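Surkitz Forums > Workspaces > Gray block: cleaner or clutter?

plostero_pete
Posts: 144
I have been told by my wife that the craft table is "a situation." Beige top, white wall behind, gray thing in the middle that I use for wiping marker off the surface. She says the gray thing is the situation. Opinions welcome, within reason. 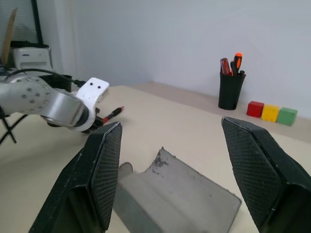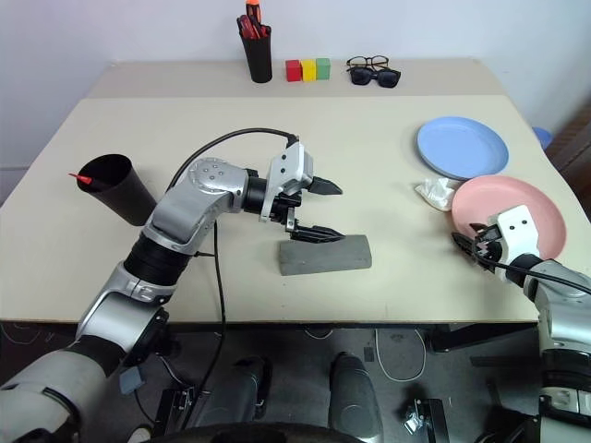

My position is that a table people work at should have work on it. The red-handled screwdrivers live in the black holder at the back and I will not be moving them to a drawer, where screwdrivers go to die. The plates I concede. One pink, one light blue, both from a snack in August, morally speaking.

Kirsten Ketilsson
Your wife is right, and the tissue is the situation. You left it between the plates like a garnish.

dzene80
Disagree with Kirsten. A tissue takes two seconds. The cup is worse. If a cup is tipped at an angle with what looks like a pen or marker in it, it has stopped being storage.

plostero_pete
It leans. It's a relaxed cup.

Aksel Skov
Get one more holder like the black one and put the markers in that. I bought mine at Iment for 10 bucks and have been insufferable ever since. Leave the red, yellow and green blocks where they are, they're the only things on that table standing in line.

Kirsten Ketilsson
Blocks on a back ledge collect dust. I had a ledge like that. I had roughly 80 things on it by spring.

dzene80
So the ledge was fine and you were the problem?

Kirsten Ketilsson
I'm not answering that.

plostero_pete
Update: plates are in the sink, tissue is in the trash. Gray block stays pending appeal. She now wants to talk about the shelf in the hall.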